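Huiler un plan de travail en bois clair

Le plan de travail de l'atelier de Renville a été poncé en mai, au grain 120 puis 180. Je ne monte pas au-delà : un grain plus fin ferme la surface et l'huile pénètre mal. Dépoussiérage à l'aspirateur, puis chiffon à peine humide pour relever la fibre, et un dernier passage à la main dans le sens du fil.

L'huile vient de chez Zelenák, sans siccatif. J'ai passé 3 couches fines, avec essuyage complet au bout de 16 minutes. Tout excédent laissé en surface poisse et retient la poussière.
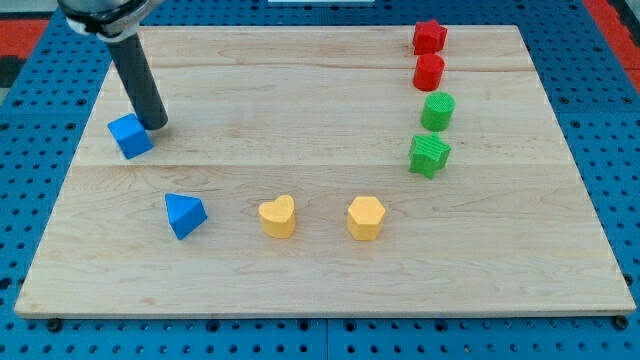
Entre les couches, compter environ 13 heures à température stable. L'hygrométrie joue davantage que la chaleur : dans le local de Lurkau, plus humide, il fallait presque le double. Égrenage léger au tampon blanc avant la dernière couche.

Les chiffons imbibés sèchent à plat, dehors, jamais en boule (risque d'auto-échauffement).

Pour l'entretien, une couche tous les 2 ans suffit, sauf autour de l'évier. Je n'ai pas encore testé la cire dure Skivstead sur ce support.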